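Zamwood Homeowners Association
Outdoor Spaces Working Group — Minutes, 16/01/2026

Present: Tetsuya Kamata (chair), Tomomi Yokoyama (minutes), three residents of Mutmont Court
Apologies: none

1. Previous minutes
Approved with one correction. Under item 4, "gravel base" should read "compacted gravel base."

2. Deck replacement, Mutmont Court
The shared deck behind the court was inspected in October. Ledger board soft at the north end, joists sound. Two options were tabled: like-for-like pressure-treated lumber, or removal and a paver patio at grade. The lumber quote from Otov is $3,654, including disposal of the old boards. The paver quote is not yet in. The area to be covered is 400 square feet in either case.

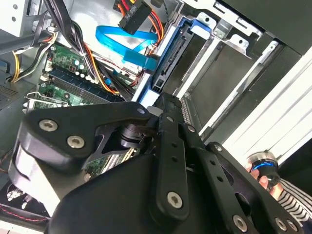
Tomomi Yokoyama asked whether the paver option would need a drainage permit, as the yard slopes toward the building. The chair's reading of the town rules is that a permit applies only if runoff is directed off the lot. To be confirmed in writing before any vote.

Slope for pavers was discussed. A fall of one-quarter inch per foot away from the wall was agreed as the minimum for any design submitted. Edge restraint to be specified on the drawing — the last walkway spread at the sides for lack of it.

Action: Yokoyama to contact the town office. Kamata to obtain the paver quote.

3. Pergola request, Unit 2
Freestanding, four posts, no roof covering. Footings to go below frost depth. The resident asked to attach one side to the fence; declined, as the fence posts are not rated for the load. Approved as freestanding, subject to a dimensioned sketch.

4. Budget
The reserve for outdoor work stands at $3,000. The Otov quote exceeds this by $654. Options are a transfer from the general fund or phasing the stairs into next year. No decision taken.
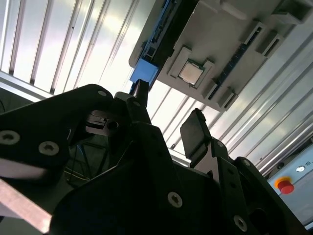 Zamwood HOA, Outdoor Spaces

5. Planting beds
Bite, the landscaping contractor, proposes to move the bark mulch back six inches from the siding on all units. Agreed. Work to be done with the spring cleanup at no added charge.

6. Other business
Grill placement on the new surface was raised and held over until the material is chosen.

Meeting closed at 8:10 p.m.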